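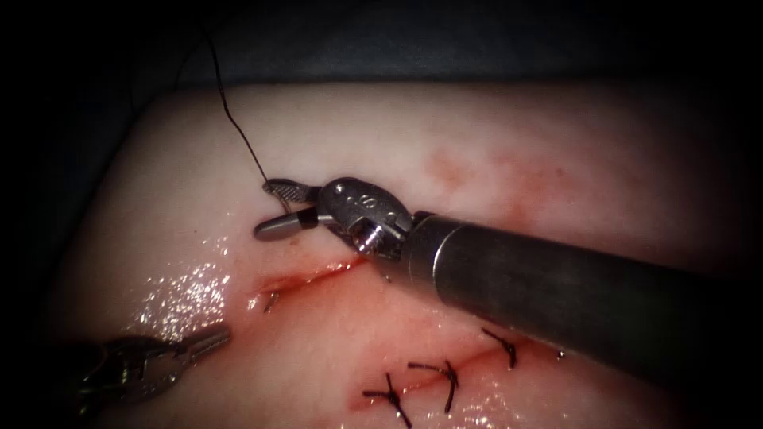 Re: [suture-practice] Interrupted stitches on the pads, how far apart?

Hi Athina and everyone,

So glad you asked this, because spacing is my favorite thing to argue about! Your message, so people have it in one place:

> On Tuesday Athina Spanos wrote:
> I've been doing simple interrupted stitches on the pale pads and
> mine look fine one at a time, but as a row they wander. Do you all
> mark the pad first? And how long do you leave the tails? Makis
> trims his very short and I keep cutting into the knot when I try
> to copy him. Also, is it silly to put two cuts on one pad?
> Athina

Not silly at all, I love two cuts on a pad. Make one straight across and one on a slant. The straight one lets you settle in, and then the slanted one makes you rethink every needle angle. My first slanted row was terrible (Osaze still has it in a drawer, I think) and I learned more from it than from a month of straight ones.

On marking: I used to, with a fine pen, dots on both sides. I stopped after Manolis told me to place the first stitch and then match each new one to its neighbor by eye. Try it both ways. If the row still wanders, check that you're going in and coming out the same distance from the edge. Mine nearly always go off on the exit side.

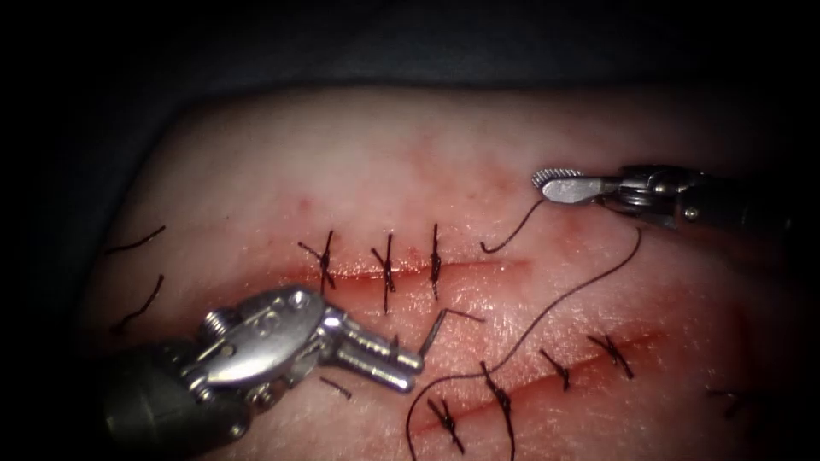 For tails, please don't copy Makis yet! Leave them long enough that you can see both ends clearly, and don't worry if one hangs down farther than the other. They can all point different ways and the knots underneath can still be perfectly good. Once the knots sit flat you can start trimming closer, a little at a time.

The other thing that helped me was thread handling. Grab it too near the end and it slips, grab it too far back and you get kinks. I keep a log, and by stitch 91 I had stopped thinking about it. I'm at 300 now and still get excited when a whole row lines up.

Kofi, do you have any of the softer pads left from the November order? I'd happily swap you 9 of the firm ones.

Athina, send us your next row, wandering or not!

Osaze, bring the drawer.

Lambrakis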